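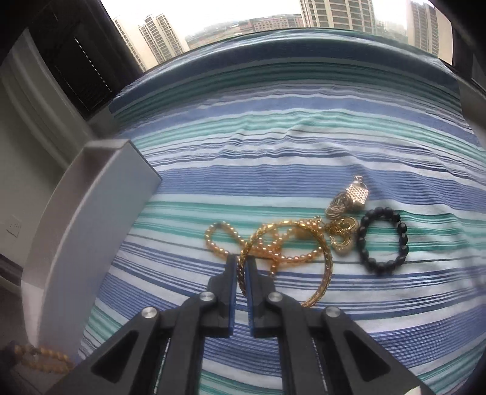
Sorting practice with the two-fingered gripper: gold chains, a bangle, a heart-shaped charm and a black beaded bracelet on a striped bedspread.

Stonow resale workshop – automation at the sorting stage
Progress report to the Valderrama fund
2025-05-31

We are now well into the second phase of the grant, and there is a lot to tell! The short version is that the sorting stage is changing faster than we planned, mostly for the better, and that the people who do the sorting are the ones steering it.

As you may remember from our February report, jewelry reaches us in mixed bags. Before anything can be cleaned, tested or priced, someone has to get the pieces apart. It is slow work, hard on the eyes and the thumbs, and it was the job staff most often asked to be rotated out of. Zokik, our name for the sorting cell, is meant to take over the first pass: lift a piece, free it from its neighbors, set it in a tray.

To learn that, it needs examples from people who are good at it. Our sorters have recorded over 3,000 picks so far with the hand-held gripper, on all sorts of surfaces and in all sorts of light, at the workshop in Tornidia and away from it. Patterned fabric has been especially useful. A thin chain on stripes is a much harder thing to find than the same chain on a gray mat, and we want the hard cases in early.

What works: bangles, beaded bracelets and single pendants. In our last test of 300 pieces the cell handled these well enough that we have stopped checking every tray.

What doesn't yet: knots. A rope chain looped through a finer chain still goes to a person, and will for the rest of this phase. We had hoped to be further along, but the sorters told us early on that pulling harder was the wrong lesson to teach, and they were right. The cell now leaves a tangle alone and flags it.

For the staff, the biggest change is in the shape of the day. Sorting shifts are down to 2 hours at a stretch, and three of our sorters have moved part of their time to testing and repair, with training paid from the grant. Pay grades have stayed the same. Some colleagues miss the quiet of the old table and have said so – we have kept one manual bench open for anyone who prefers it, and it is in use most mornings.

Still to do before the next report: a softer pad for fine links, a louder signal when a tray is full, and a written agreement on who may stop the cell and when (our answer is everyone, but it should be on paper). Spending is on plan, apart from trays, where we ordered more than we budgeted for.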